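May 2018, bin picking cell, Arnport

Rewriting the cell rules today. The old sheet dates from when we had one operator and no shared bookings, and half of it refers to a pendant holder we took down in April. Notes first, clean copy to go on the wall after.

**Before a run**

- Bin clamped to the table. Push it by hand from the short side. If it moves at all, redo the clamp.
- Bin against its tape corner. If the tape is lifting, replace it before you move anything, not after, or the reference is lost.
- Cables: run joints 4 to 6 through their travel at slow speed and watch the loops. They must not go tight or drop below the gripper.
- Gripper camera bracket finger tight plus a quarter turn. Do not use thread lock on it, Trillora want it removable.
- Write the object set in the log by name. "Same as last time" is not an entry.

**During**

- First 20 picks of any new set at reduced speed, one person with a hand on the stop and doing nothing else.
- No hands in the bin unless drives are off. Pausing the program does not count. This was in the old sheet but in small type at the bottom, so it moves to the top of the new one.
- If an object lands outside the bin, leave it until the end of the cycle, then drives off, then fetch it.
- Cloth goes in the set only when the log says so. The fingers can drag it and take other things with it, and those picks get marked separately.

**Floor height**

We set the lowest finger position from the bin floor, not the table. The Mudaliar bins are a different thickness from ours, so swapping bins means teaching it again. Run 326 was thrown out over this. Nothing was damaged, but the fingers touched the floor and the force log was useless from then on.

**Stopping and restarting**

After any protective stop, write down the cause before you reset. If you don't know the cause, write "unknown" and get a second person to look. Two unknowns in one session and the cell is closed for the day. After 500 picks, stop anyway, wipe the finger pads and check them for cuts.

**Still open**

- Who signs off a new gripper. At present it is whoever fitted it, and I don't like that.
- Whether the Bronumside cell uses the same sheet. Their fence is different but the rest could be shared.
- Where the spare clamp lives.
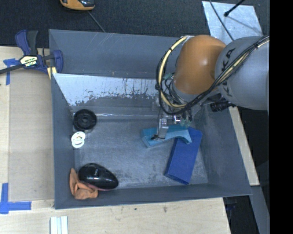 Bronumside: We'd take the same sheet, but please leave the fence part blank so we can write our own. On gripper sign-off, ours has to be a second person who wasn't there for the fitting, and they do it with the old one on the bench beside them. Also, we close the cell after one unknown stop.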